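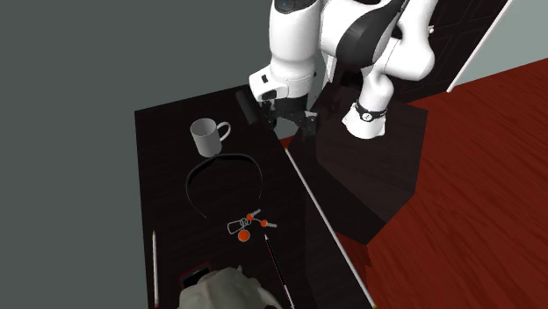
Ziad Twal said he had stopped counting the drafts of his first feature documentary once he realised that he would have to throw most of them away. The film, Bodin, opens in cinemas on May 13, 2018, and runs to 76 minutes, less than half the length of the version he showed to his backers last year.

Bodin follows one river valley through a single winter, from the first floods to the reopening of the road bridge at its lower end. It has no narrator and almost no music. The people who live in the valley are heard talking over shots of fields, sheds, lay-bys and water, and are seldom seen speaking. Names appear only in the closing credits.

Twal shot the film over 11 visits, usually with one sound recordist and often alone. He said the long gaps between trips were forced on him by money and had shaped the film more than any plan did. A farm that had been under water on one visit would be back at work on the next, and he had no footage of what had happened in between. Early cuts tried to cover those gaps with captions. The finished film leaves them open, and moves from one visit to the next with a few seconds of black screen.

The release is being handled by Tralton, a small distributor which until now has dealt mainly in short films and restored television work. It will put Bodin into five cinemas for the first week, with more to follow if the bookings hold up. Each of the opening screenings will be followed by a talk with the director, apart from the late showing, which starts too close to the last trains.

Tralton took on the film after a work-in-progress screening in April, when it was still called Low Road. The title was changed because a television play of the same name was already on the distributor's list. Bodin is the name of the hamlet where the first and last shots were taken, and Twal said he would have used it from the start had he not worried that audiences would take it for a person.

The editing was done at Flultance, a post-production house that lent the team a room in the evenings. Twal had gathered 876 separate shots by the end of filming, many of them several minutes long and taken from a tripod that was never moved. The first assembly put them in the order in which they were filmed. It was slow going, he said, and even the people who appeared in it asked when it would finish.

The second version was arranged by subject, with all the farmers together, then the road workers, then the school. That was dropped too, as it made the valley look tidier than it was. The final cut goes back to the order of the calendar but keeps only what was filmed within walking distance of the river. A long section about the closure of a cattle market, which Twal described as the best material he had, went at that stage. He hopes to make it into a separate short.

Sound took up the last part of the budget. Most of the water heard in the film was recorded on location, at the same spots as the shots it goes with, and there are places where it is loud enough to cover what is being said. Subtitles were considered for these and then left off. Tralton has asked for a captioned print as well, and one screening a week will use it.

Viewers at the April screening were divided over the middle of the film, where a conversation between two brothers about selling a field is heard in full while the camera stays on a gate. Several people in the discussion afterwards said they had wanted to see the men's faces. Twal told them he had filmed the faces and had used them in the first two versions, and that the brothers were the ones who preferred the gate. The scene has been shortened by a minute or so but is otherwise unchanged.

The film will be shown with a short, Omov, chosen by the distributor from its existing list. It lasts 11 minutes and was made entirely from home movies of a ferry crossing, with the original projector noise left in. The short will play first at all screenings.

Twal is now researching a second feature, about the people who maintain a coastal railway at night. He has permission to film for 30 nights but has not yet raised the money to do so, and said he would begin with the sound and leave the camera at home for the first few.

Bodin has no age restriction. Tickets for the opening week are on sale from the individual cinemas, and times for the captioned screening will be given on their own listings pages.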